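Household chore automation

Household chore automation is the use of machines to do domestic work – clearing tables, putting things away, opening doors and drawers, washing up. Covers everything from the single-purpose appliance to the general-purpose mobile robot. Overlaps with shop-floor automation, where much of the hardware came from. As of 2020-10-16 no general-purpose machine does a full set of chores in an ordinary home without help.

Single-purpose machines

The oldest and most succesful branch. Dishwashers, dryers, floor cleaners. One job each, and the house gets arranged to suit. Floor-cleaning robots are the only mobile type in wide use. They don't lift anything. A chair left out or a cord on the floor is still a common cause of a stopped run.

General-purpose machines

An arm on a wheeled base, usually, with one or two cameras. Picking up a known object from a clear surface is mostly solved. Mixed tables are harder – round things roll, flat things such as books and remotes give the fingers no edge to get under, cloth changes shape when touched. Doors are a problem of their own. The robot has to find the handle, pull along the right arc, and keep its own base out of the way. Up close a door or a cabinet side can fill the whole camera view and leave little to steer by.

Shop floor compared with home

Factory arms work on fixed parts in fixed places. Same motion, thousands of times. The Haddad packing cell, often cited in this context, handles 27 part types and stops when it meets a 28th. A home kitchen has far more than that in one drawer. Shop-floor tasks that look like chores (wiping benches, emptying bins, sorting returns) are mostly still done by hand.

Simulation

Most training and testing now happens in rendered rooms, cheaper than breaking real plates. The Votley tidy-up test uses 2,000 simulated episodes. Robot starts somewhere in the home, has to find objects on tables and move them where they belong. The Sivance planner was run on 1,954 of these, the rest were dropped for loading errors. It finished 143 with every object in place. Partial completions were much more common but are scored seperately.
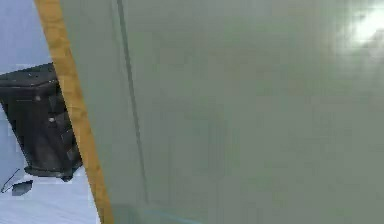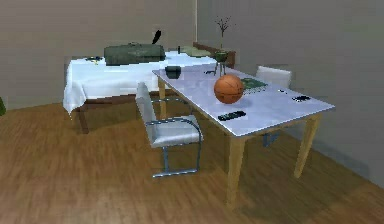 Simulated rooms used in work on household tasks.

Transfer to real homes is the weak point. Rendered light is too even, friction is guessed, and soft items behave stiffly or not at all. Kolbrún Bech has argued that scores from simulation should be reported only next to a real-room figure. Few groups do so. Diseck published both in February, for one task only, table clearing.

Open problems

Speed – a person clears a table in a minute or two, machines take many times longer. Recovery after a drop. Liquids. Knowing where a thing belongs, which differs from one household to the next and is rarely written down. Cost also, though less discussed in the research papers.

See also: Mobile manipulation, Service robot, Home appliance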